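Home | Reviews | Kitchen | Workshop | Garden | About

Filed under: Kitchen gear, Small electrics

Marchand countertop grain mill -- two months in

Quick one because I'm supposed to be out the door. Several people asked after the bread post so, the mill.

Bought it in April, paid 170 for it. Sheila Tindall has the older Skolham and swears by it, and I used hers for a couple of weekends first, so that's my yardstick. The Skolham is slower and a lot bigger. Also quieter. Keep that in mind.

Setup. Easy. Hopper twists on, flour bin slides under, done. Manual is useless -- tiny type and the English pages skip the whole section on cleaning the stones. Had to email. Got a reply from a Ruba Rizk the next morning, very clear, with a drawing. Good support, bad booklet.

Grind. Wheat comes out fine enough for sandwich loaves on the second-finest setting. The finest one heats the flour up more than I like. Rye is good. Corn, so-so, you want to run it coarse and then agian finer. Chickpeas jammed it once. My fault, overfilled.
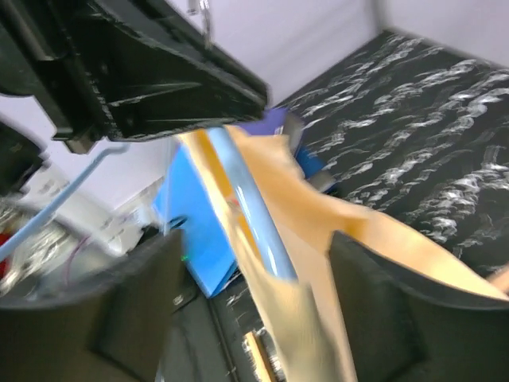 Noise. Loud. Not vacuum loud but you won't be on the phone. I do mine in the afternoon, enough for 2 loaves, takes a few minutes. Before 7 am forget it, my neighbor has opinions.

Cleaning is the weak spot. Flour gets up under the lid seal and packs in there. A dry pastry brush gets most of it. The bin has a lip on the inside that holds a spoonful back every single time and you end up banging it on the counter. Drives me nuts. The Skolham bin is just a plain box and it's better.

Dial markings are already fading on mine. Put a dot of nail polish at the setting I use.

Abílio Moreira asked if it does coffee. No. Don't. Well you can but everything tastes of it after.

Flour itself -- big difference in pancakes, some difference in bread, none I could taste in cookies. If you mostly bake cookies save your money. I get wheat berries from Gatenitz in the big sack and they keep fine in a lidded bucket.

Would I buy it agan? Yes, at this price. At full price I'd look for a used Skolham and find the counter space somehwere.

Pancake ratios go up Thursday if I get to it.

Older posts | Newer posts | Back to top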